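Jan 16, 2024

Well, the budget went in last night, and I have been wandering the house ever since like somebody who left the stove on. I promised a few of you I'd write about how we ended up with our number for the second picking cell, so pour yourself something, because I do tend to go on.

We started in April with a quote from Landeg that made Malsha laugh out loud, and then a smaller one from Hurkeo that left out nearly everything we'd need to run the thing. The arm is the easy part to price! You ask, they tell you, you sit down for a minute. What ate our evenings was the page after it – spare fingertips, mounting plates, cables, a second emergency stop, the freight. I had put down $200 for "small stuff" and Sivaprasad very kindly did not say anything until I had added it up myself and got $1,282.

We also went back and forth on whether to lease. Sallia would do it over 21 months, with service included, and I liked that very much until I read the part about who pays for shipping if it has to go back. (We do.) So we're buying, and keeping six weeks of slack in the plan for the install, which Gangadharan thinks is too little and I think is plenty. We'll see who buys lunch.

My one firm request was a proper line for cable dressing and for bins, both of which I forgot entirely the first time. Straps and ties cost next to nothing, but a bundle as thick as the one looped around our arm's orange joint takes somebody's afternoon to route, and the afternoon belongs in the budget too. As for the bin, the gray floor is scuffed all over and the back wall is chipped down low, so I've put in for two new ones and a spare clamp.
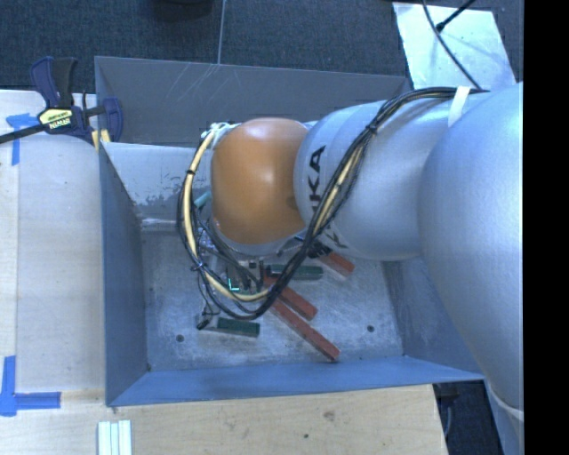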